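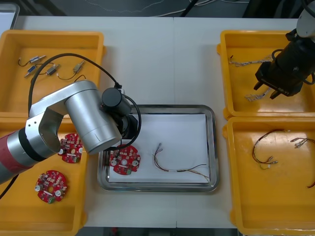 Jaler Sorting Cell: Questions and Answers on the August Stoppage

What happened?
During the afternoon run in August, the two arms of the sorting cell stopped within moments of each other and did not restart. The control log recorded fault 1057, which means that an arm has met more resistance than its settings allow. No person was hurt. The cell was taken out of service at 14.20 and remained so until the following month.

Which work does the cell carry out?
It sorts small electrical parts for the Pirkero repair line. Round circuit boards, wire harnesses and small components with leads are held in yellow trays and moved to and from a paper-lined steel tray between them. Both arms may reach over the table in the same cycle.

What caused the fault?
The report by Ilídio Amaral, who led the review, found that a loose strand of a harness had caught on the fingers of one arm while the other was lowering a board into the steel tray. The harness pulled tight and both arms registered the load. The board was scrapped – its connector had been torn from one edge.

Why did the cell not prevent this?
The software kept the arms clear of each other but took no account of a wire stretched between them. The force limit had also been raised to 100 per cent of the permitted range during an earlier trial and had not been set back.

Was anyone at risk?
One operator was standing outside the marked area and was not in reach of either arm. The review did, however, find that the stop button on the far side could not be reached without leaning over the table. It has been moved.

What has changed?
The force limit has been lowered and can now be altered only by a supervisor. The arms no longer enter the steel tray in the same cycle when a harness is present. Skadano, which maintains the cell, completed 710 test cycles under the new settings without a repeat of the fault.

What should staff do if fault 1057 appears?
Press the nearest stop button and remain outside the marked area. Do not pull on a trapped wire, even when both arms are still, as an arm may move when the load is released. Report the fault to the shift lead and leave the parts where they are.

Who may restart the cell?
Only staff who have completed level 2 training. Questions about training should be sent to Lungile Ntuli at the Adams building.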